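Desktop Teardown and Refit: handout 3
Flenwood Computer Hardware Certificate
June 7, 2021

Read before the prac. Bring your Yook kit (driver, strap, tray). Marks out of 108, sheet on the back as usual.

Today: parts, where they seat, what order they go back in. No power on today at all. Cord out of the wall, hold the power button for a few seconds, strap on, clip to bare metal, not paint.

1. Parts out of the case

Three things to know by sight and by feel:
- memory module: long thin circuit board, contacts on one long edge. Hold by the ends
- processor: square, heat spreader on top. Edges only, never the underside
- drive in its caddy: coloured plastic frame, drive inside

Everything that's out gets a home. Not the bench, not on top of its own anti-static bag (the outside of those bags is no help to you). If it hasn't got a slot or a pocket, put it in your tray.
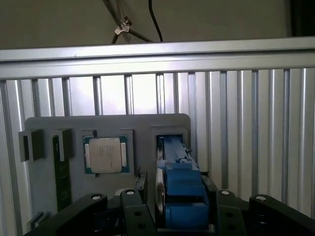
Fig. 1. Holder panel: board upright in its slot, processor in the centre pocket, blue part at the opening on the right.

Check the corner mark on the chip before you lift it, and sketch which way it faced. Saves arguing later.

2. Inside the case

Lay the tower on its side, open side up, feet overhanging nothing. Find things in this order: power supply, socket, memory slots, heatsinks, drive cage. Then trace each cable from one end to the other BEFORE unplugging. Label with tape. Masking tape is fine, the Rarnitz tags fall off.
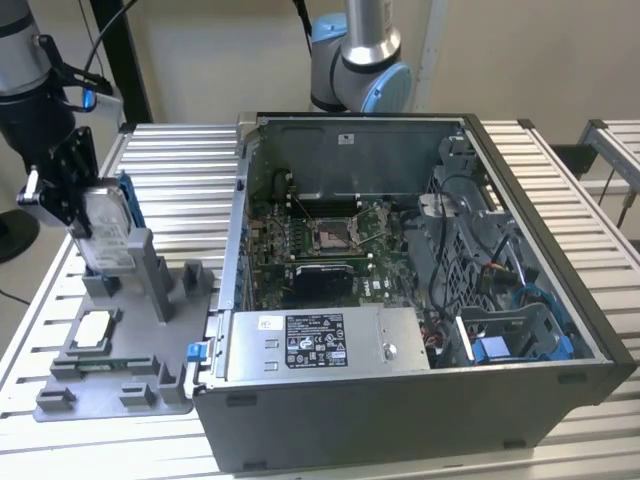

Fig. 2. Tower on its side, panel off, CPU socket empty. Power supply along the lower part, drive cage on the right.

Notes on the socket. Lever down and slightly out, then up. Frame lifts after. Chip goes in flat with zero force, if you are pushing you are wrong. Bent pins in the socket = new board, and the Bustatus supplier list has that at 518 dollars, so go slow.

Memory slots: open the clips, line up the notch (off centre, so only one way works), press both ends evenly till the clips come up. Most common fault last term was a module in at one end only. Looks fine from above. Get down and look along the slot.

Not every finned block is the CPU cooler. Boards often have a smaller one on another chip and that stays put. Leave it alone.

Coloured plastic in these cases generally means "meant to be handled": latches, trays, caddies. Bare metal with a screw in it, ask first. Never open the power supply, any colour, ever.

3. Drives and caddies

Caddy comes out with the drive in it. Squeeze the tabs, slide straight, don't rock it. Unplug data first and then power, pull on the plug and not the wire.

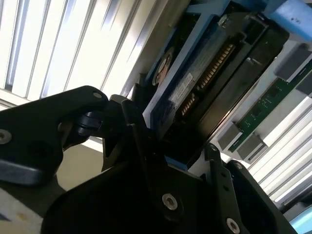 Keep fingers off the contacts. Skin oil, and static if your strap has come loose (check it again now). Hold by the caddy or by the sides of the drive. Copy the label details on to your sheet before the drive goes back in, model and serial, in full. If a label is too worn to read write "illegible", don't guess it off your neighbour's.

Going back in: drive fully home in the caddy, then caddy in the bay till it clicks. No click, take it out and look for a cable behind. Usually its a cable behind.

4. Refit order

processor, frame, lever
paste, cooler, cooler fan lead
memory
drive in caddy, then power and data
cable check, tape off
side panel last, after I've signed

Paste is a pea-sized blob, centre of the heat spreader. Wipe the old stuff off first with the lint free cloths in the second drawer.

For next week: read section 4 of the textbook, do the worksheet on connecter types. Bring the sketch of your chip orientation, it's worth marks.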